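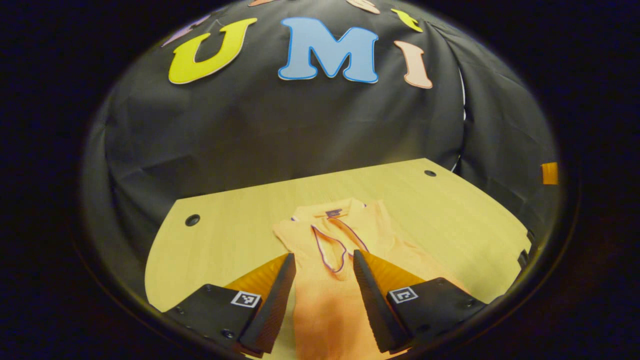 The hand-held gripper over an orange polo shirt, at our folding table.

About Bromero

Bromero is a small test workshop for grippers, arms, cameras and controllers. Companies who want to automate some handling work come to us before they buy. We try the equipment on their own goods, we write down what we saw, and we give them the report. We do not sell any hardware and we take no commission from the makers.

The workshop was started by Kamil Trnka and Tatiana Baláž, who worked before in a textile factory and knew how difficult a soft shirt is for a machine. Clothes are still the biggest part of our work. Last year we made 3,671 test grasps on shirts, towels and bags, with three different finger shapes.

How we compare

Every gripper gets the same table, the same goods and the same number of tries – normally 300 for each item. We begin with hand-held tools, where a person leads the fingers, and only later we mount the gripper on an arm. In this way a customer can see quite early if the fingers are right for the job. Failed grasps stay in the report, with the video.

Who we are

Kamil is responsible for grippers and fingers. Tatiana plans the tests and speaks with customers. Svetozár Tichý takes care of cameras and calibration, and Kyriaki Rallis writes the controller software, including Takora, our tool for replaying a test step by step. Shirley Carrier corrects our English in the reports, but she did not see this page yet.

Visits

You can bring your goods and try the grippers yourself. The next open day is Sat 30 May – please write to Tatiana before you come. In July we are closed for two weeks.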